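February, 4.15pm
Posted by Freya Staniforth
Ticket: drinks table, Andirville community kitchen
6 comments | 15 shares

Hi all, me again about the bottle caps! I've been setting up the drinks table for the fruit afternoon and I'm stuck on the same thing as last time, so I'm logging it properly like Ruth asked me to.

The trouble is the caps on the tall bottles. They go on fine, they feel tight, and then you tip one on its side and it weeps all over the cloth. I've had a go at three of them now. First I rinsed the threads under the hot tap (no difference). Then I dried the neck with kitchen roll and did it up again, and that was better for a bit, but it still dribbled when I shook it.

Lech reckons the little liner inside the cap gets knocked crooked when we wash them in the big sink. He pushed one flat with the end of a teaspoon and I left it upside down over a saucer for 15 minutes. Dry as a bone! So I'd call that one fixed, but I don't fancy doing all 100 of them with a teaspoon.

Clive, do we have any spare liners in the Koltia box, or was that just lids for the jam jars? And could someone tell me if the mango can be cut up the night before, or does it go slimy? I've been doing it in the morning and it takes me ages.

Leaving this open until I hear back from Clive.
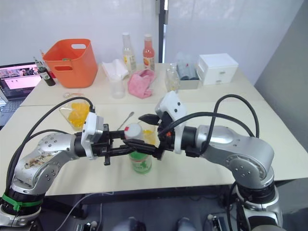 Oh, and if the spare liners do turn up, please pop them in the top drawer with the spoons, I'll be back in after tea to carry on with the rest.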